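Barnmont Toy Kitchen Episodes

README, second revision, August

What this is

2799 recordings of a robot arm moving plastic vegetables and small cookware around a toy kitchen. They come from the training room at Barnmont, a contract packing firm that puts other people's products into other people's boxes. The firm wanted to know whether an arm could take over part of the mixed-item line, the one where no two things in the bin are the same shape. A toy kitchen turned out cheaper to drop things in than the mixed-item line.

Who ran it

Packers did, on paid shifts. 13 people from the line volunteered to learn teleoperation, and two of them now do it full time under the job title "motion demonstrator," which payroll still prints as "motion demo," as if they were handing out samples at a supermarket. The rest went back to packing or split their week. If you use this data, the hands behind it belong to people who can fill a carton without looking and were mildly insulted at how long it takes through a controller.

Layout

episodes/ one folder per recording: camera frames, joint positions, gripper state
notes/ operator comments, typed at the end of each recording, unedited
splits/ train and held-out lists
prudov_export/ the same episodes in Prudov format, for those who must

The held-out list has 224 episodes. Please don't train on them and then write to us about your excellent results.

Tasks

Each episode has a one-line instruction written by the operator before starting. Typical ones: "put the carrot in the pot," "lid on pot," "move the green thing to the plate." We considered standardizing the wording and decided against it. Supervisors on the line say "the green thing" too, and everybody is expected to cope.

Objects were reset by hand between episodes. Placement was left to whoever was doing the reset, so there are habits in it. Some people set things out like a place setting, and some let go from a height.

Known problems

- Soft items are overrepresented. They forgive a bad grasp, and operators paid by the shift still like to finish.
- Episodes from the Skernell controller have a short lag between the hand and the arm. You can spot them in the notes by the language.
- The success flag was set by the operator. A later check by the Cárdenas team disagreed with some of them, mostly over whether a lid resting at an angle is "on."
- Nothing here weighs much. Results will not carry over to a jar of pickles.

What changed on the floor

People ask, so it goes in the README. The arm has not replaced anyone on the mixed-item line. It has added a job that is easier on the back and harder on the patience, and a daily argument over who gets the room after lunch. The demonstrators negotiated the same rate as line leads, with a break every hour, after several of them found that steering a gripper all morning gives you a headache in a brand new place.

Management's original plan called the trial "labor neutral." The packers asked what that meant in hours, and the answer took until the next plan. The current agreement says no hours come off the line while recordings are being made, and that operators see the notes and flags before release. They did, and asked for one change: the field once called "human_error" is now "retry."

Use

Free for research and teaching. For anything that ends in a product, write to Barnmont first. If you publish, credit the operators as a group; they voted on that, and the vote was closer than you'd think.

Sample view

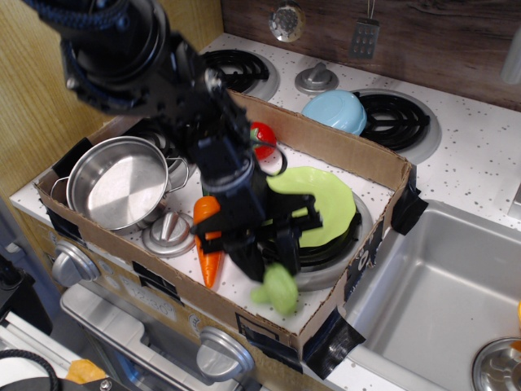
Green plush vegetable in the gripper, with the carrot, pot, lid and plate in the taped-down box.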